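낡은 상판과 나무토막 몇 개를 위한 변호

우리 집 창고에는 Mikau에서 나온 쌓기 세트가 아직 한 상자 있습니다. 조각이 194개나 들어 있고 아치며 기둥이며 세모 지붕까지 골고루 갖춘 물건인데, 처음 샀을 때는 저도 꽤나 우쭐해서 오는 손님마다 뚜껑을 열어 보이곤 했지요. 그런데 해가 갈수록 그 상자를 여는 일이 줄었습니다. 꺼내는 데 한참, 고르는 데 한참, 다시 칸칸이 맞춰 넣는 데는 그보다 더 걸리니까요. 조카아이가 놀러 와서 상자를 바닥에 쏟아 놓고는 지붕 조각만 만지작거리다 간 날도 있었습니다. 설명서에 있는 성을 쌓고 싶었던 건 아이가 아니라 저였던 것 같습니다.

요즘 저는 빨강, 노랑, 초록, 이렇게 색마다 하나씩만 있는 편이 낫다고 여기고 있습니다. 쌓는다는 일의 재미는 조각 수에 비례하지 않습니다. 노란 것을 빨간 것 위에 올릴지, 초록은 옆에 둘지, 살짝 비뚤어진 것을 고쳐 놓을지 그냥 둘지. 그 정도만으로도 오후 한 토막은 넉넉히 지나갑니다. 차를 끓여 놓고 잊어버려서 다 식은 걸 마신 적도 여러 번이에요.
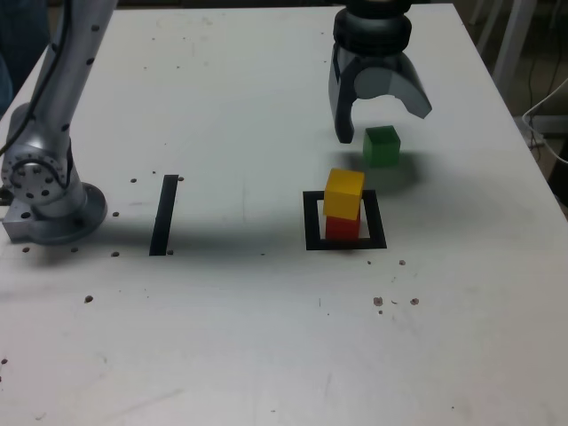

Thịnh Trình은 이 대목에서 생각이 다르다고 했습니다. 색이 셋뿐이면 아이들은 금방 싫증을 내고, 어른이 옆에서 자꾸 새 규칙을 만들어 줘야 하니 결국 품이 더 든다는 겁니다. 큰 상자를 쏟아 놓으면 적어도 자기가 무얼 좋아하는지는 알게 되지 않느냐고도 했고요.

일리가 있는 말이라 며칠을 생각했습니다. 좋아하는 모양을 찾아가는 재미라면 저도 압니다. 어릴 때 단추 통을 뒤져 본 사람이라면 다들 알겠지요. 다만 싫증이라는 것을 그렇게 서둘러 막아야 하는지는 모르겠습니다. 싫증이 난 아이가 토막을 눕혀 보고, 모서리로 세워 보고, 줄을 맞춰 보다가 다시 쌓는 걸 여러 번 보았거든요. 그 사이의 심심한 시간이 저는 아깝지 않습니다. 그리고 규칙이라면 테이프로 그린 네모 하나면 족합니다. 까만 테이프를 상판에 반듯하게 붙여 두면 그 안과 밖이 생기고, 안에 넣을지 선에 걸칠지 밖에 둘지만으로도 이야깃거리가 됩니다. 말로 길게 설명할 것도 없이 누구나 일단 네모 안에다 무언가를 놓고 싶어 하더군요. 저희 어머니도 행주를 들고 지나가시다가 토막 하나를 슬쩍 밀어 넣고 가셨습니다.

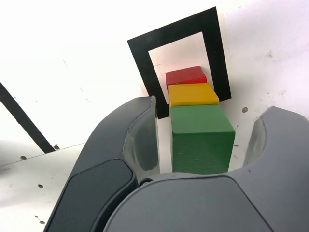

테이프를 붙일 때는 너무 공들이지 않기를 권합니다. 저는 처음에 한 변을 자로 재고 모서리를 칼로 45도로 따서 액자처럼 맞추었는데, 그렇게 해 놓으니 제가 먼저 손대기가 싫어졌습니다. 토막이 테두리를 건드릴 때마다 마음이 쓰여서요. 지금 것은 눈대중으로 붙였고 한쪽이 약간 길쭉합니다. 끝이 들뜨면 손톱으로 꾹 눌러 주고, 그래도 들뜨면 떼고 새로 붙입니다.

상판 이야기를 하지 않을 수가 없네요. 지난 2월에 Hadanetti 매장에 가서 폭 90센티짜리 하얀 탁자를 구경했습니다. 참 매끈하고 곱더군요. 점원이 친절하게도 보호 유리를 함께 권하면서 그래야 오래 새것처럼 쓴다고 했는데, 그 말을 듣는 순간 살 마음이 식어 버렸습니다. 유리를 얹은 탁자에서 나무토막을 쌓는 소리를 떠올려 보세요. 달각이 아니라 쨍입니다. 무너질 때마다 온 식구가 고개를 들 테고, 얼마 안 가 누군가 거기서는 하지 말라고 하겠지요. 놀 자리를 지키려고 깐 유리가 노는 사람을 쫓아내는 셈입니다.

하얀 판은 원래 흔적이 잘 남습니다. 긁히면 회색 줄이 보이고, 구멍이 나면 가장자리가 갈색으로 드러납니다. 연필 자국은 또 어찌나 잘 보이는지요. 예전의 저는 그런 것을 보면 매직블록부터 찾았습니다. 퍼티를 사다가 메우고 사포질까지 한 적도 있는데, 메운 자리가 오히려 더 도드라져서 볼 때마다 속이 상했습니다. 이제는 가시가 일어난 데만 손보고 나머지는 내버려 둡니다. 손님이 오면 그 위에 냄비도 그냥 올립니다.
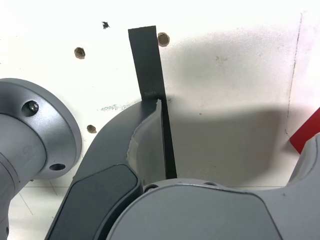
구멍과 작은 흠이 남은 하얀 판

흠이 많은 자리는 사람을 편하게 만듭니다. 새 탁자 앞에서는 컵받침을 찾게 되지만 낡은 탁자 앞에서는 팔꿈치부터 올리게 되지요. 동네 찻집 Đàm의 구석 자리가 늘 먼저 차는 것도 저는 그 탁자가 제일 험하게 닳아서라고 믿고 있습니다. 주인은 콘센트가 가까워서 그렇다고 하지만요. 저는 거기서 이 글의 절반을 썼는데, 볼펜 자국이 하나 더 늘었다고 해서 아무도 뭐라 하지 않았습니다.
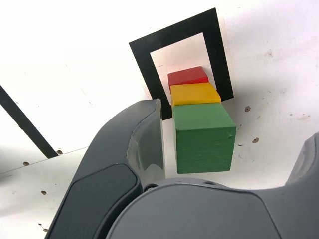
읽는 시간 4분

나무토막도 마찬가지입니다. 찍힌 데가 조금 있고 칠 아래로 나뭇결이 비치는 토막이 저는 좋습니다. Jivano에서 나오는 반들반들한 것도 써 보았는데 손끝에서 자꾸 미끄러져서, 몇 층 올리기도 전에 신경이 곤두섰습니다. 물론 너무 상한 것은 곤란합니다. 모서리가 뭉개지면 위에 얹은 것이 기우뚱하고, 칠이 벗겨져 일어난 조각은 어린아이 입으로 들어갈 수도 있으니 그런 것은 사포로 다듬거나 미련 없이 치우는 게 맞습니다. 그래도 작은 흠 하나 때문에 한 벌을 통째로 바꾸는 건 아까운 일입니다. 새 토막이 헌 토막 사이에 끼면 색도 어쩐지 겉돌고요.

Thịnh Trình에게는 우리 집 큰 상자를 빌려주기로 했습니다. 저보다 잘 써 줄 것 같기도 하고, 사실 창고 자리가 비는 것도 반갑습니다. 아치 조각 하나는 오래전에 소파 밑 어딘가로 들어가 버렸는데, 나오면 따로 챙겨 보내겠다고 해 두었습니다.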